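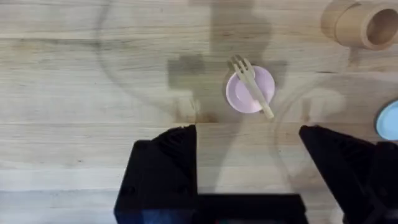
The Catterall open day is a yearly public demonstration of household robots, held on a Friday in July at the Catterall works in Grurnen. It is run by Proswood, a maker of robot arms and grippers, together with the software firm Flulex. The event is best known for its table-clearing demonstration, in which an arm is asked to pick up toy tableware and put it away. Entry is free, and a visit lasts a little over an hour.

We use cookies to improve your experience. By continuing to browse this site you accept our cookie policy. Accept | Manage settings

Background

Proswood first opened the works to the public as a recruiting event. Flulex joined later and supplied the control software, and the day was moved from the loading bay to the main hall. Early programs promised "a robot that sets your table." The wording was later changed to "a robot that is learning to set your table," and no date for the end of the lessons has been given.

Table demonstration

The arm works over a wooden tabletop with a few pieces of play tableware on it, such as a plate, a fork and a cup. A wooden fork on a pale wooden table is hard for a camera to pick out, and presenters make much of this. They say less about the rest of the setup. The pieces are light, the lighting is fixed, and the table holds no food, water or glass. Visitors may ask for an item to be moved, but only to places the staff have agreed on beforehand.

Each session has 10 attempts. An attempt is scored as a success if the item ends up in the right area, even if it was dropped on the way. Attempts stopped by staff are left out of the total. A placard in the hall claims 1000 successful pickups in testing, with no figure for the number of tries.

Other parts of the visit

The tour also takes in the gripper assembly benches and a short talk on safety. Groups are limited to 7 people at the table, and the line can be long in the afternoon. A hands-on station, where visitors steer a second arm with a joystick, is often busier than the main demonstration.

Reception

Local coverage has been friendly and has mostly repeated the press notes. Trade writers have been cooler. One newsletter pointed out that a child could clear the same table in seconds, and asked why the program listed no comparison with a person. Proswood replied that speed was not the aim of the work. Flulex has said it plans a test with 100 different household items, but has not said whether the public would be let in to watch.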